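Marbling notebook, back room bench

9 July 2026

Picking this up from the mess at the end of June, when I wrote "size too thick, try again" and nothing else, which is no use to anyone, least of all me. So I'm going to write it all down this time even if it goes on a bit.

The Keogh order is for 208 covers, small ones, stone pattern in dull green and brick red with a bit of cream showing. They liked the sample Şükran did on the Flomska paper and now they want the lot to look like it. No two sheets of marbling ever match and I did say so on the phone, but I think what they mean is the same sort of busyness, and that we can do.

Started the size last night. Carrageenan in the big bucket, blended in cold water in small goes, then left for 14 hours with a cloth over it. It had gone lovely and smooth by morning, with far less froth than the June batch. I put that down to blending in short bursts and not leaving the thing running while I answered the door. Skimmed it with newspaper strips anyway. The first strip came off covered in bubbles, the second hardly had any.

Thickness: I've been going by how the stylus drags, which is fine if it's me but hopeless if anyone else has to make the next batch. Şükran Öztürkmen looked over it and said it was nearer to what she'd call buttermilk than cream, and that she'd want it a touch heavier for combed work but it would do very well for stones. I asked her how she'd measure it and she just lifted the stick and watched the end of the drip curl back. So that's our method. If the last of the drip pulls up on itself a little, stop adding water.

Alum next. Sponged the Flomska sheets on the felt side, one good pass across and one down, and stacked them damp under the board. The pencil cross goes on the back corner BEFORE you sponge. I forgot on the first few and had to hold them up to the window to guess which side was which, and I guessed one wrong (you can tell straight away, the colour slides off in the rinse like gravy off a plate).

The Jorkis paper we were sent as a swap is a different matter. It takes the alum all right but it cockles so badly that you can't lay it without trapping air. I got a big pale moon in the middle of every sheet I tried. I flattened a pair overnight and they were better, still not good. I'd say keep it for end papers where we can cut round the faults, and don't let anyone talk us into using it for Keogh.

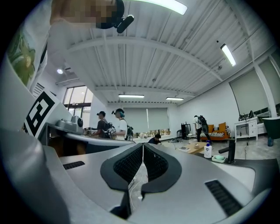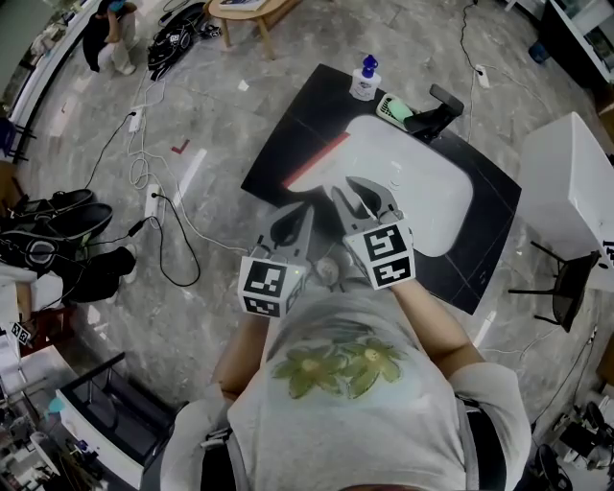 COLOURS AND GALL

Red first because it's the bully. The brick red is mostly the old ochre with a dab of the Bellwood crimson ground in, and it spreads at the slightest encouragement. No gall at all to begin with, and it still pushed out as wide as a saucer. I let it down with a bit more pigment paste and it behaved.

The green sinks. It always has. Two drops of gall to the small jar and it sat on the surface like a row of peas and then dropped. Four was nearly there. At 6 it opened out nicely and held its edge when the red went on top, so six it is, and I've put a label on the jar. Please don't top that jar up without writing on the label – I know how it goes, someone adds a splash to get through an afternoon and the next person is left wondering why the green has turned into a flood.

Cream went on last, with a stiffer brush, flicked off the side of my hand. I tried it first in the order and it all got squeezed into thin veins by the others, which looks smart but isn't what Keogh have seen. Last in the order gives the open spots they picked out on the sample.

So: green, red, green again lightly, cream. The second green is Şükran's idea and I was doubtful but it stops the red looking like a rash.

LAYING AND RINSING

Laid from the near right corner across to the far left, letting it roll down under its own weight. My trouble is I hesitate. Every time I stop for half a breath there's a line across the sheet, very fine, and you don't see it until it's hanging up. Şükran doesn't stop. She looks bored while she's doing it, frankly, and I think that may be the trick!

Rinse off the board under the slow tap and not in the tray. The tray was quicker but bits of loose colour washed back on, mostly cream, and gave everything a dusty look. I lost a decent sheet that way and was cross about it all through my tea.

By mid afternoon the size was getting tired. Colours started to go feathery at the edges, green first as you'd expect. Skimming helped for a bit, then it didn't. I'd plan on a fresh tray after lunch when we do the proper run, which means making double the night before, which means finding the lid for the other bucket. Has anyone seen it? It was under the press.

DRYING

Over the wooden rails, pattern side up, no pegs. The pegs left dents. Window shut, as the breeze had a couple of them folding over on themselves before. I'll press them tomorrow between blotters once they've stopped feeling cold to the cheek.

Still to do or find out
Whether wax on the finished sheets darkens the green. I think it does a bit.
More alum, we're into the bottom of the tub.
Ring Bellwood about the crimson, the new tin seems grittier than the last and I had to mull it for ages.
Ask Keogh which way they want the pattern to run on the spine, if they care.
Cut one Jorkis sheet up for end papers and see how it folds.
Wash the brushes in the blue pot again, there's still gall in them, I can smell it.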